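Ticket 633 — Open day demo, simulator view comes up tilted
Opened by: Orest Skoryk
Status: waiting on reporter

20th October, morning. Hello all, and thank you again for lending us the Rulonari build for the visitors' hall! The families have been lovely and very patient. Our trouble is that when the house loads, the whole room leans over to one side. The arms answer the sticks just fine, so we kept the demo going, but one grandfather did ask me if the robot was on a boat.

Tried so far: restarted the viewer (no change). Reloaded the house from the Bruvari folder (no change). Swapped to the spare laptop, which gave me the same lean, so I don't think it's the screen.

Reply from support: Hi Orest, glad the day is going well otherwise. Could you send us the view with both arms raised and the grippers open, facing the doorway? Please leave the tilt as it is.

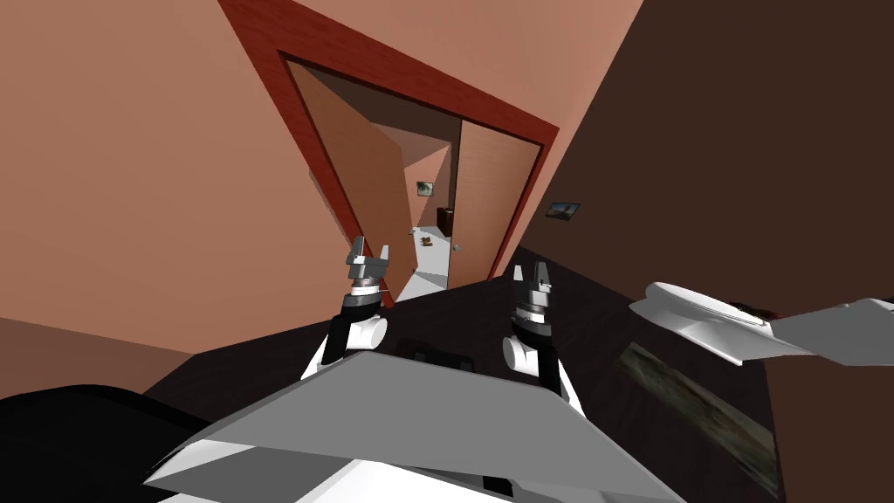

Orest Skoryk

Arms up, grippers open, and you can see the door trim sloping down to the right. The table goes off at a slant too. I haven't touched the head settings — at least not on purpose — and the log repeats error 570 at every load. Next group comes in at 3, and I'm happy to try anything before then.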